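Grip Strength After Fifty: Notes From a Physical Therapist

The therapist who runs the hand clinic at Skindon keeps a dynamometer in her desk drawer and uses it on almost every new patient. "It takes 20 seconds," she said. "Squeeze, rest, squeeze again. I write down the better number."

Most people arrive with a complaint about something else, usually a shoulder or a wrist fracture that healed stiff. She measures grip anyway and repeats the test after 8 weeks. The clinic has 700 such pairs on file, going back to its move from the Hundov building.

Her starting program is short: a loaded carry, a towel wring, and a slow wrist curl with the forearm supported on a table. "People rush the lowering phase," she said. "I ask for a count of four on the way down. If they can't hold the count, the weight is too heavy."

She does not recommend spring grippers for beginners — the resistance is uneven and the handle rarely fits the hand.
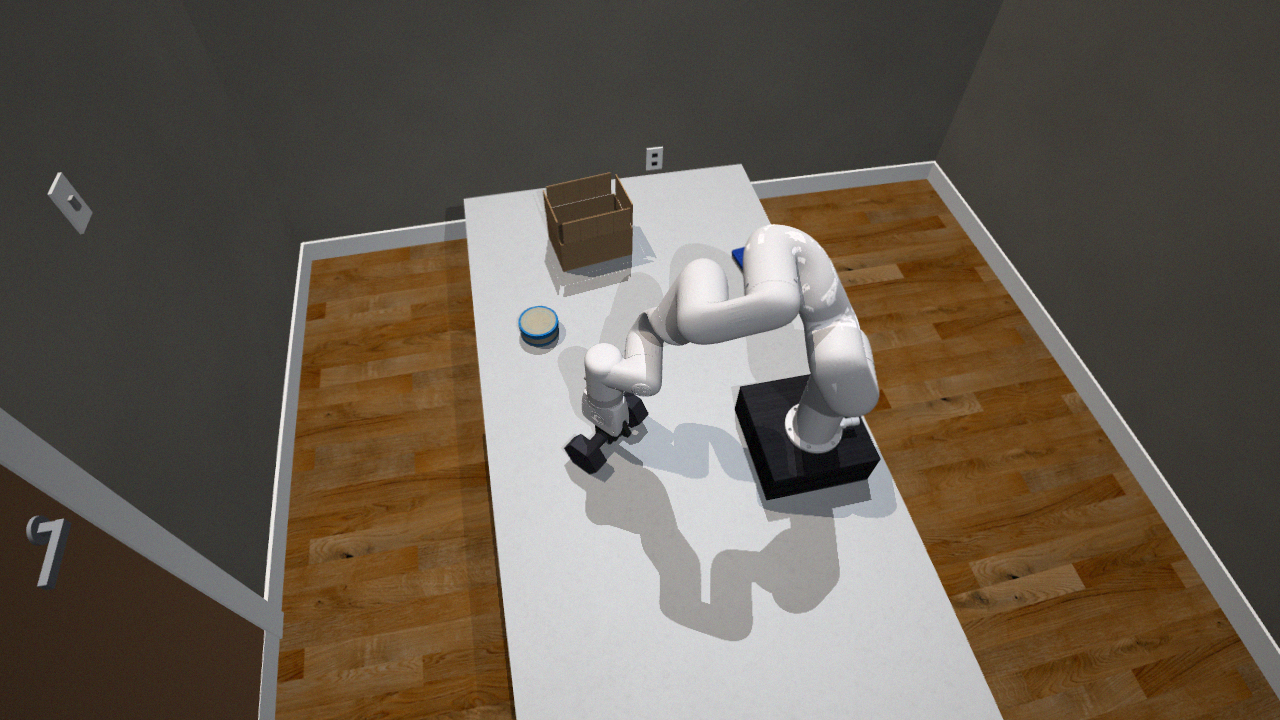

On equipment, she is indifferent to brand. A plain dumbbell is enough for the curl, and handle diameter matters more to her than finish. Patients with arthritis in the thumb joint get a foam sleeve over the bar and train every other day. "Sore for an evening is acceptable," she said. "Sore the next morning, we cut the load."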